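We use cookies to remember your settings and to see which pages get read. By staying on this site you agree to this. Accept | Manage choices

The Order of Things: How Table Layout Changes the Making of a Sandwich

Student project report, Food and Home Studies, Lekcombe

1. Why sandwiches

I picked sandwiches because everybody in my class already had an opinion about them. When I first floated the topic, a ten-minute argument broke out over whether mustard goes on the bread or on the lettuce, and I knew right then that I had enough for a whole project! The assignment was to take an everyday task at home and study how the workspace affects it. Most people went for laundry or packing a school bag. I wanted something with crumbs.

My question was simple: if the ingredients and plates stay the same but their places on the table change, does it take longer to make a sandwich, and does it make more mess? I also wanted to know where people reach when they aren't thinking about it, which ended up being my favorite part of the whole thing.

2. What I read first

There is a lot of writing about restaurant prep lines and much less about kitchen tables. The most useful thing I found was the handout from our own course, the Polat worksheet, which asks you to draw your work area from overhead and mark every reach with a line. It looks childish and it works really well. My first drawing, of our kitchen at home, had so many lines crossing in front of the toaster that I went through the paper with my pencil.

I borrowed the idea of "home spot" from the same handout. The home spot is the place your hands go back to between steps. For a sandwich it's the plate with the bread on it, and almost everything I learned comes down to where you put that plate.

3. Setup

I used one long table covered in brown paper. The paper was a good choice (I'm proud of this one) because pale bread crumbs show up on it so clearly that you can see which part of the table got the most use. Every round used the same short list:

Sliced whole-wheat bread
Lettuce, separated into leaves
Mustard in a squeeze bottle
Three plates in different colors
A toaster

The colored plates mattered more than I expected. In my practice rounds I had three white plates, and people kept mixing up the one for finished sandwiches with the one for waiting bread. After I switched to different colors I could say "toast goes on the blue one" and we were off.

I tested two layouts. In the Arkton layout, named after the street I live on, everything sat in one row from left to right in the order you would use it. In the Bostisura layout, named after a board game that takes up far too much table, the plates were in the middle and the ingredients were spread around them in a loose ring.

In total I recorded 128 sandwiches, and each person made 6 or more so that the first clumsy ones wouldn't decide everything. I timed from the first touch of the bread to the moment the top slice went on. Toasting time was left out.

4. What happened

The row was faster. The average sandwich took 55 seconds in the row, and the ring was slower for nearly everyone. I had honestly expected the opposite! In a ring, everything is close to your hands, so it ought to be quick. When I went back to my overhead drawings I saw the trouble: with the ring, people had to look for the next thing each time. In the row, the next thing was simply the next thing.

The mustard was the big exception. In both layouts people picked it up, used it and put it down somewhere new, often on its side. Once it was lying down, the next person had to turn it around before squeezing. I started marking "bottle down" on my sheet as its own event because it kept coming up.
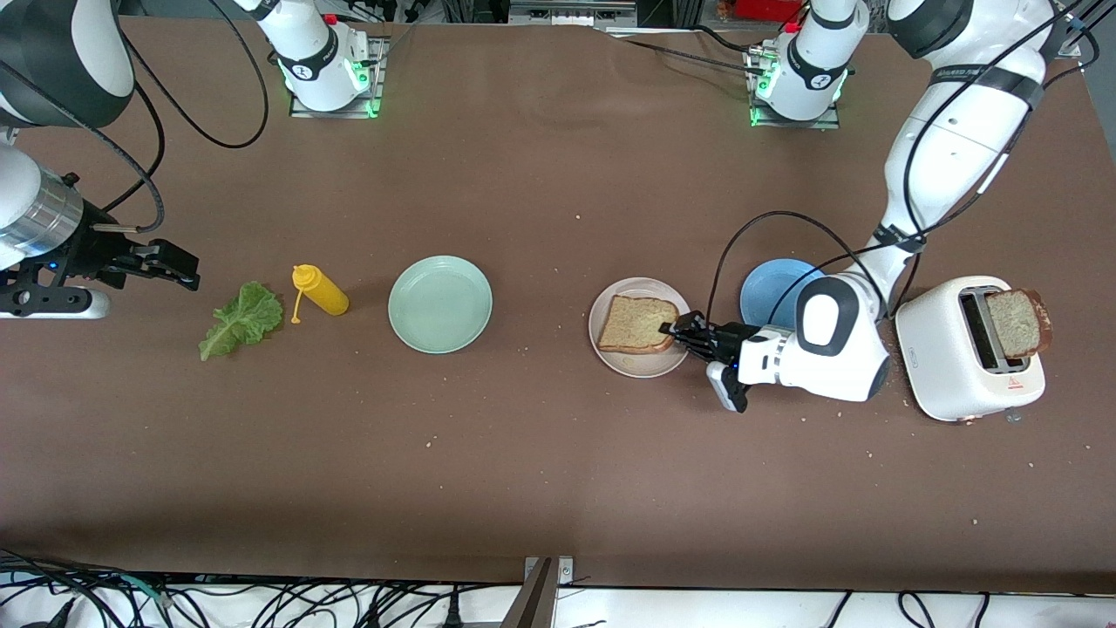

Lettuce was the other surprise. A single leaf laid flat on the paper is easy to grab by its ruffled edge, but a stack of leaves slows everything down, because they cling together and you end up peeling them apart over the bread. Laying the leaves out one by one before starting takes up space and is completely worth it.

Bread needs a plate with some room on it. When the slice sat right in the center, people grabbed it from whichever side was closest, and when it sat off to one side they all took it from the same edge. I would love to test this properly with more kinds of plates. Wide rims seemed to get in the way a little, but I only have my notes for that and no timings.

5. Crumbs

For the crumb count I marked the paper off in squares and counted at the end of one long session in each layout. The row left 206 crumbs, most of them near the toaster. The ring left fewer overall but they were everywhere, including under the plates, and wiping up took longer. So the row is messier on paper (literally) and easier to clean.

6. What I would change

I would use a second mustard bottle, standing in a cup. I would also record which hand people used, since I only thought of that near the end, and my left-handed classmates had some strong words about the direction of my row. Running it right to left for them would be the first thing I'd try next.

My overhead drawings and timing sheets are in the project folder, along with the Polat worksheet I filled in for our kitchen at home. We have moved the toaster.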